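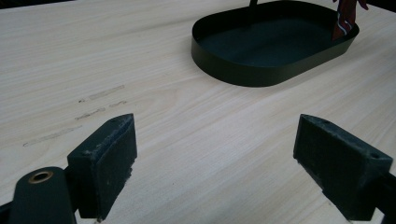

Fig. 2. Gripper open in front of the oval tray.

2.2 Planning your Tivach order

1. Count your stations. Allow one gripper per station, plus one spare for every 6.
2. Budget for finger pads as a separate line. Order 20 pairs with the first delivery – later orders take 30 days.
3. Set aside money for tabletops. Wood marks with use.

Note: Pads are sold in pairs only.
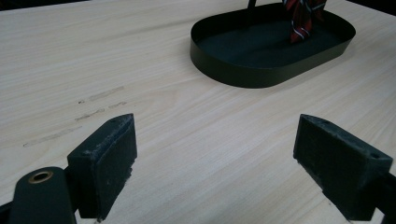
Fig. 3. Worn finger pads and scuffed tabletop.

Caution: Do not mix Rudd and Lilell pads on one gripper.

4. Send the completed order sheet to Iara Gallardo at Unel.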